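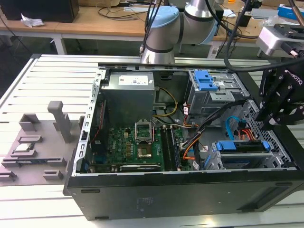
Case on its side, socket bracket raised, CPU and memory set off to the left.

Swapping the CPU and RAM in an older Dell tower

Our office has a shelf of these black Dell desktops, and most of them need the same two jobs before they go back out. The steps below cover both. You need a screwdriver, thermal paste, a lint-free cloth and a flat place to put small parts.

1. Shut down, unplug the power cord and hold the power button in for a few seconds. Lay the tower on its side and take off the side panel.

2. Touch bare metal on the case before you handle anything. Do it again if you walk away and come back.

3. Remove the heatsink and fan. Loosen the screws a little at a time, working corner to corner. If the heatsink sticks, twist it gently. Do not pull straight up.

4. Push the socket lever down and out, then lift it and raise the bracket all the way. Take the old chip by its edges. Put it somewhere it cannot slide.

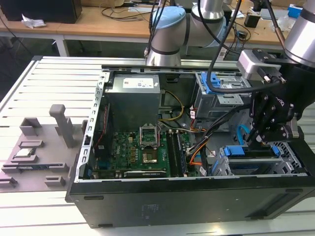 Bracket up. The memory slots are just to the right of the socket.

5. Line up the triangle on the new CPU with the mark on the socket and lower it straight in. It should drop into place under its own weight. Close the bracket and lock the lever.

6. Open the clips on the memory slots. Match the notch in the module to the key in the slot, then press on both ends until the clips close.

7. Wipe the heatsink clean, put a small dot of fresh paste on the CPU and refit the heatsink. Plug the fan back in.

8. Move the drive and power cables clear of the fan before the panel goes on.

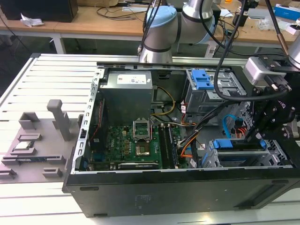 Khalil Ghanem wrote in to add that he does the memory before the CPU, with the bracket closed, so that a dropped module can't land on the socket. He also checks the BIOS version first and updates it while the old chip is still in. Either order works for the steps above, but do the BIOS check first.

On the first start the machine may report that the amount of memory has changed. Accept it, save and let it restart.

Filed under: Desktop Repair, Memory & Processors
© Bonelley Computer Help | Contact | Back to top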